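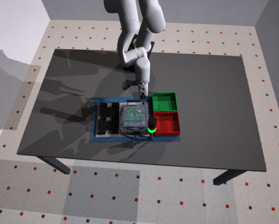 Titwood to Move Circuit Board Inspection Line to Robotic Handling

PLUNMONT, 18th January. Titwood, a contract test and repair house for industrial electronics, said today that it will place robotic handling at the board inspection stations of its Plunmont plant. The first two stations enter service in May. The work covers the transfer of enclosed circuit boards between the test panel and the sorting bins, a task now done by hand on both shifts.

The change follows a simulation phase in which the full cell was modeled before any hardware was ordered. The model includes the arm, a two-finger gripper, a work mat carrying the board enclosure and its neighboring equipment, a signal light, and a green and a red bin. Layout, reach and finger clearance were all settled in the model. The bins were moved to the right of the enclosure after early runs put the wrist too close to the cabling.

"Most of our problems were clearance problems," said Vasanthi Bangera, head of process engineering at Titwood. "The enclosure has a handle, a latch and posts on both sides of the board. A person works past those without thinking. A gripper has to have every approach angle written down, and we wrote 50 of them before we had a set we would run."

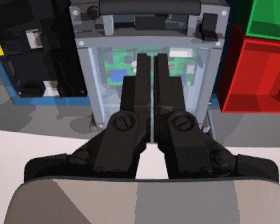

Simulated view of the gripper in front of the board enclosure, with the sorting bins at upper right.

In the planned cycle, the arm approaches the enclosure from above, handles the unit, and places it according to the test result. Units that pass go to the green bin. Units that fail go to the red bin and on to the repair bench. The signal light is tied to the cell controller and shows green when the station is ready for the next unit. Any other state stops the arm and calls the operator.

The control software is supplied by Pamgate, which also built the simulation. According to Gunārs Sepp, project lead at Pamgate, the same motion files used in the model will be loaded at the plant, with a calibration step at the start of each shift. Calibration takes 10 minutes and is carried out by the station operator.

Effect on Staff

Titwood employs 865 people. No positions will be removed under the project. Operators at the converted stations will change from handler to cell operator, a grade that covers calibration, fault clearing and review of rejected units. Training begins before the first station is switched over and is paid at the normal shift rate.

Repair technicians will see a different flow of work. Failed units currently reach the bench in batches at the end of a shift. With the new stations, the red bin will be cleared on a fixed interval and each unit will arrive with its test record attached. The repair bench has been given a second terminal for this purpose.

Beatrice Nzioka, who represents shift staff in the project group, said operators had asked for changes to the first plan. "The stop control was on the far side of the table, behind the arm. It's now on the operator side. We also asked that the manual procedure stay in the binder and be practiced, and that was agreed."

Manual handling will remain in use for oversized enclosures and for units returned with damaged latches. A decision on further stations will be made after the first two have completed a full quarter of operation.

Media contact: Rizal Latuheru, Communications, Titwood, Plunmont
Technical inquiries: Aivar Rebane, Process Engineering, Titwood, Plunmont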